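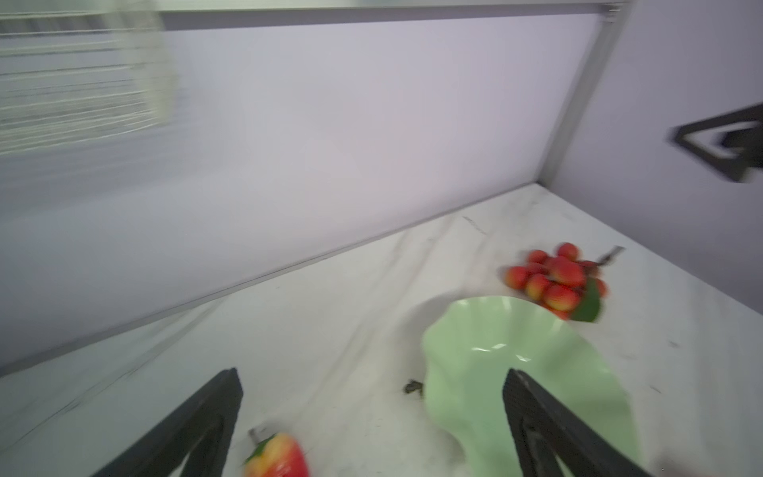
I've been going to air shows since I was eight, and Saturday's may have been my favorite yet! We left home before sunrise, beat the traffic for once and got a spot right by the crowd line with our folding chairs and way too many sandwiches.

The opening act was a formation of 4 old trainers, tucked in so close that my neighbor Sorin Sima stopped chewing. Then came the aerobatic solo – straight up, a long hang, and a tumble I still can't explain.
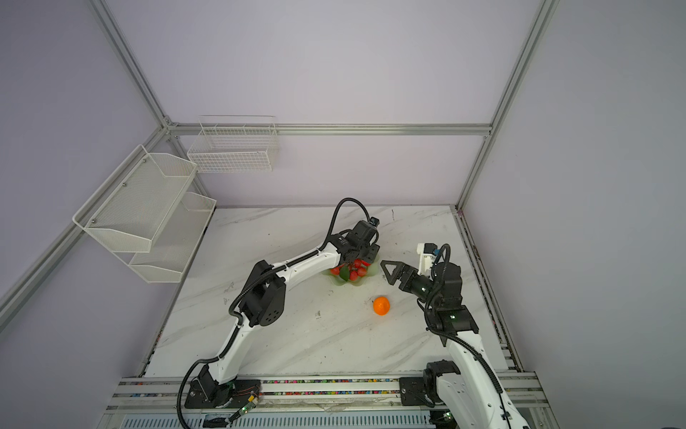
Walking the flight line

The parked planes were open until noon, so we wandered over between acts. A retired crew chief let us peek into a wheel well and talked hydraulics for half an hour (I loved every minute). I took 561 photos and most of them are of rivets.
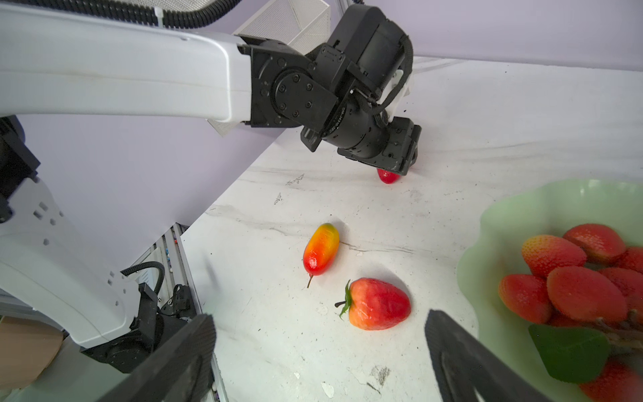
He also told us the hangar museum runs tours in December, when it's quiet and you can sit in a cockpit. I signed us both up before we got back to the car.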